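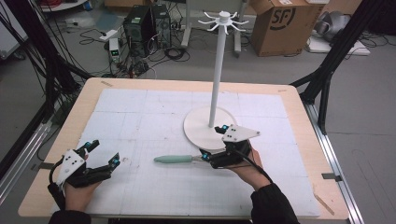
Tool Bench Assistant (part-time)
Branico, Irkthorpe workshop

Branico is looking for two bench assistants to join the day team at our Irkthorpe workshop. The work is hands-on and repetitive. You will take small hand tools such as screwdrivers from the bench, hang them on a round tool stand, take them down again and reset the bench for the next run.

Hours and pay
Shifts are 6 hours, starting at 9 a.m., with a paid lunch break. The contract runs for 12 weeks and may be extended. Pay is $959 every two weeks. Parking is free.

What you will do
Set up the stand and tools according to the day's sheet
Hang and remove tools at a steady pace
Write down any dropped or misplaced tool in the log
Clear the board and put the tools away at the end of the shift
Help unpack deliveries when they come in

What we ask
Good use of both hands
Able to sit or stand at a table for up to an hour at a time
Able to follow written steps in English
Comfortable working in a room with a concrete floor and cables on the ground; closed-toe shoes are required

No experience is needed. Training takes two days and is paid at the full rate. Long-sleeved tops are fine, but please leave rings and bracelets at home.

How to apply
Send a short note with your contact details and the days you can work to the Branico front desk in Irkthorpe, or drop it off in person before noon on Friday. A resume is optional. Applicants we want to meet will be asked to come in for a 12-minute bench trial. We reply to everyone who applies.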